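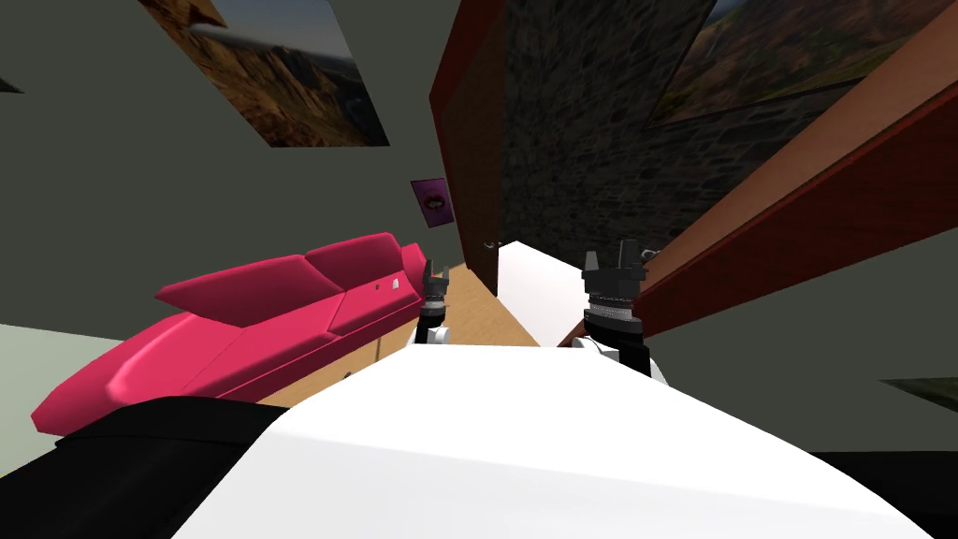

Simulated living room, robot's own view, with both grippers open and the room leaning to one side.

Tilted View Fault - Frequently Asked Questions

Last updated September 20, 2021, by Tonantzin Varela, Ukora simulation support

What is the tilted view fault?

In some Hetano living room tasks, the robot's view leans strongly to one side. Walls, sofa and floor all lean together. The two arms are still in front, and the controls still answer, so many users continue to work without noticing what is wrong.

Which versions have it?

We have confirmed it in Hetano release 54 and release 55. Release 53 and older do not have it. If you use the Fan scheduler to start your runs, please check which release it loads, as it does not always take the newest one.

What is the cause?

When a run is reset, the base of the robot should return to level. In the two releases above, the reset puts back the position of the base but keeps the last rotation. If the base was tipping at the moment of the reset, the next run starts with that tilt. We found this in February but did not understand at first that it was the reset. We looked too long at the camera settings, and I am sorry for the lost time.

How often does it happen?

In our test of 100 resets after a tip, the fault appeared in about half. After a normal stop we did not see it.

Is it dangerous?

Inside the simulation, no. The danger comes if you send the recorded motions to a real machine. An arm path which was recorded on a tilted base can go lower than you expect on one side. At the Vovanside lab, a real arm pressed into a table edge during such a replay. The emergency stop was used and no person was hurt, but the wrist had to be replaced.

Please do not replay any run from release 54 or 55 on hardware before you have checked it.

How do I check my old runs?

Open the run log and read the value "base roll" on the first line. If it is more than 5 degrees in either direction, do not use the run. If the log is missing, look at the first picture of the run - the floor and the walls will show it.

Can I correct a tilted run by rotating the pictures?

No. The picture will look right, but the arm positions in the file stay wrong. Record the run again.

Is there a fix?

A patch is in testing. Until then, close the room fully and load it again after every tip. The quick reset button is not enough.

My view is tilted but the base roll is zero. What now?

This is a different problem and we do not know the cause yet. Send us the full log and the name of the task through the support form. Please do not delete the run.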